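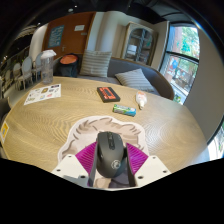 拉多米尔·波佩斯库（Radomir Popescu）认为，晨间节目主持人的署名与简历不应再由各栏目自行撰写，凡涉及任职起止时间、获奖情况及过往供职单位的内容，须先经编务部核对，方可在网站及节目宣传材料中使用。他表示，二月份收到的观众来函中，有多封指出同一位主持人在三个页面上的入职年份各不相同，此类差错虽小，却直接影响观众对新闻节目的信任。

会议对上述意见进行了讨论，现将各项议题及决定记录如下。

一、上次会议记录

上次会议记录经与会人员审阅，将第四项中“特约记者”更正为“特约评论员”后，予以通过。

二、主持人及出镜记者简历核查

编务部报告，现有在线简历共109份，涵盖布尔库姆（Burkum）演播中心及乌西道（Wusidau）记者站的全部出镜人员，并包括部分已离任人员。初步核查发现，问题主要集中于以下方面：职务名称中英文不一致；“联合主持”与“代班主持”混用；离任人员页面仍使用现在时表述；个别简历将节目试播时间误作正式开播时间。

有与会者提出，部分资深主持人的早期经历年代较久，原供职单位已经合并或更名，核实难度较大。会议认为，凡无法取得书面依据的经历，可保留单位名称，但不得标注具体年份，待材料补齐后再行增补。

关于离任人员页面是否保留，会议意见不尽一致。一种意见认为，页面属于节目历史资料，应予保留；另一种意见认为，离任人员现已在其他机构任职，继续以本台名义展示其肖像容易引起误解。经讨论，决定保留文字部分，撤下宣传照片，并在页首注明“曾任”字样。对以不再续约方式离任的人员，简历中只记载任职期间，不陈述离任原因。

决定：由编务部统一拟定简历格式，分送各栏目征求意见。新格式施行前，各栏目不得自行新增或改动简历内容；确需更正的，以书面形式报编务部办理。

三、晚间访谈节目《菲姆伍德时间》主持安排

节目部汇报，《菲姆伍德时间》（Fimwood）现任主持人已提出于本季结束后转任专题记者，不再承担每日直播。节目部提出两个方案：其一，由现有代班主持人接任；其二，改为双人主持，一人在布尔库姆演播中心，一人在乌西道记者站连线。

技术部对第二方案表示保留意见，指出两地连线存在延时，访谈中追问与插话较多，处理不当会造成双方同时发言。此前节目试录两次，第二次试录时嘉宾曾三度停顿等候主持人示意。技术部建议，如采用该方案，应为乌西道一端增设返听线路，并由导播以提示灯统一掌握发言次序。

节目部回应称，双人主持的用意在于增加地方议题的分量，连线部分可限于节目后半段，前半段新闻评述仍由一人完成。另有与会者询问，主持人更换后节目名称及片头是否一并调整。节目部答复，节目名称不含主持人姓名，可继续沿用；片头中现任主持人的画面须重新制作。

决定：原则上同意采用双人主持，连线部分暂定为节目后半段。返听线路的费用由技术部另行报价，下次会议审议。现任主持人的告别安排从简，于最后一期节目末尾致辞，不另设专题节目。

四、主持人外部活动申报

人事部报告，自外部活动申报办法施行以来，共收到申报13件，内容以主持颁奖典礼、担任院校讲座嘉宾及参加出版活动为主。其中两件因主办方与节目近期报道对象存在业务往来，未予批准。申请人之一对结果提出异议，认为活动邀约早于相关报道，不构成利益冲突。

会议认为，判断是否存在冲突，应以活动举行之时为准，邀约时间先后可作参考，但不作为豁免依据。主持人如已参加有关活动，其后节目涉及该主办方时，应在播出中向观众说明，或由其他主持人代为主持该段内容。

会上还讨论了主持人亲属担任受访嘉宾的情形。波佩斯库建议将此类情形一并纳入申报范围，申报内容包括亲属关系、受访主题及是否由本人提问。会议同意该建议，并明确直系亲属担任公职或参选公职期间，主持人不得对其进行采访，亦不得主持以其为主要内容的节目。

决定：人事部据此修订申报办法，修订稿应列明申报时限及复核程序。上述异议维持原决定，由人事部书面答复申请人。

五、观众意见处理

观众联络组通报，本季共收到观众意见2761条，其中大部分涉及播出时间调整，其余涉及主持人用语、嘉宾人选及字幕差错。关于主持人用语，较为集中的意见是直播中打断嘉宾过于频繁，以及在消息尚未核实时使用肯定语气。

新闻部表示，突发新闻播报中“据悉”“据称”等用语使用过滥，观众难以分辨消息来源。今后主持人在口播未经本台核实的消息时，应说明来源机构，并明确告知尚待核实；消息更正时，应由原时段主持人在相同时段口播更正，网站同步刊出更正说明。

观众联络组提出，目前意见回复由各栏目分别处理，口径不一，有的栏目积压较久。会议同意由该组统一登记、分送，各栏目负责提供答复内容，答复应针对具体问题，避免使用格式化语句。

决定：新闻部修订突发新闻口播提示，印发各主持人。观众联络组自下季起按月通报回复情况。

六、沙基亚培训课程

人事部提请审议新任主持人参加沙基亚（Shakya）播音与采访课程事宜。课程分为直播应变、人物访谈及新闻伦理三个单元，拟安排乌西道记者站两名记者参加。有与会者询问课程时间是否与晚间直播冲突，人事部答复，授课均在上午进行，下午四时前可返回岗位。

会议同意派员参加，并要求参训人员结束后提交简要报告，列明课程中适用于本台日常工作的内容。课程费用在本年度培训经费中列支。

七、其他事项

（一）编务部提醒，各栏目在社交平台发布主持人动态时，应使用经核定的职务名称，不得使用“首席”“当家”等称谓。

（二）演播中心化妆间使用时段重新排定，晨间节目优先使用至上午九时，其后由访谈节目使用。

（三）下次会议议题包括：返听线路报价、简历统一格式征求意见结果、外部活动申报办法修订稿。各部门如有其他议题，请提前送交编务部汇总。

会议于下午五时二十分结束。

记录：编务部
分送：节目部、新闻部、技术部、人事部、观众联络组、乌西道记者站

最后更新：二月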